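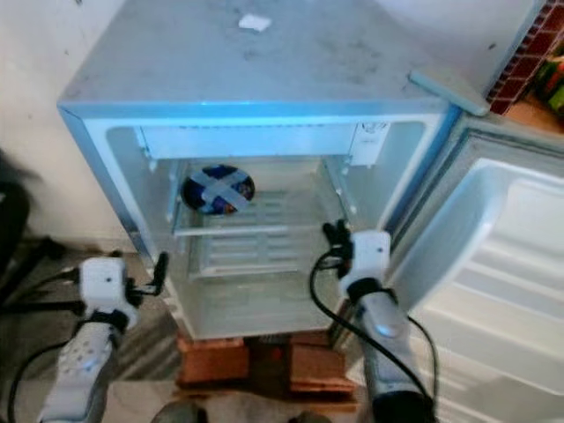
One of the commenters on last month's gallery wrote that a small fridge never keeps milk past the second day, whatever you set the dial to. Mine does, with the dial in the middle and the door shut properly.

This gallery covers the mini fridge at Kukidstead, our shared workroom. It stands on two wooden blocks, one under each side, which makes it easier to sweep beneath. Inside are a freezer compartment, a wire shelf and a ribbed tray at the bottom. Tins go on the shelf and salad in the tray. The top collects dust and needs a wipe every week.
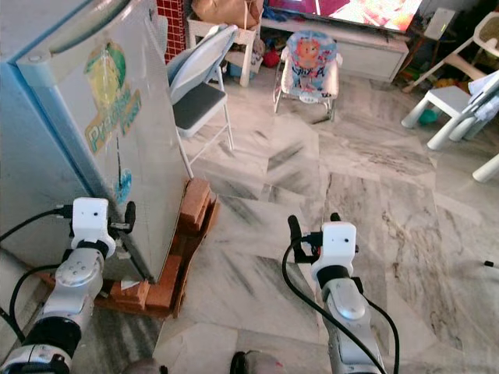

We defrost it in February, and the job takes 80 minutes with a bowl of hot water inside. Empty the door first. The stickers can stay on, as scraping them off marks the paint. Leave the door open for 3 hours before switching back on.

Next gallery: the Semple shelves.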